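Desk

A desk is a piece of furniture with a flat top, made for reading, writing and other work that is easier done sitting down. It differs from a plain table mostly in how it is used, though many desks also have drawers, shelves or a little rail at the back to keep pencils from rolling away.

The word comes from the Latin for a disk or dish, and the oldest desks were sloped boards on which a heavy book could rest while someone patiently copied it out by hand. Flat tops came into favor later on, as paper got cheaper and offices grew – and with them the piles of letters that had to go somewhere.

In the river town of Tamov, desk making was for a long time the main trade. The Tessier workshop there turned out 3,345 desks in its best year, most of them for schools, and its plainest model, the Handier, had 6 small drawers and a lid that could be propped open. Old ones still turn up at the August market in nearby Drilora, often with a child's initials scratched inside the lid.

Wide tops with a visible wood grain remain well liked in homes and workrooms today.
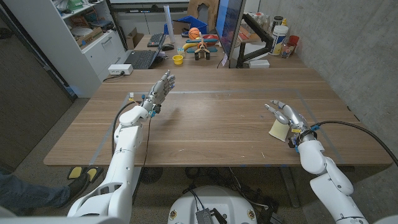 Reading time: 1 minute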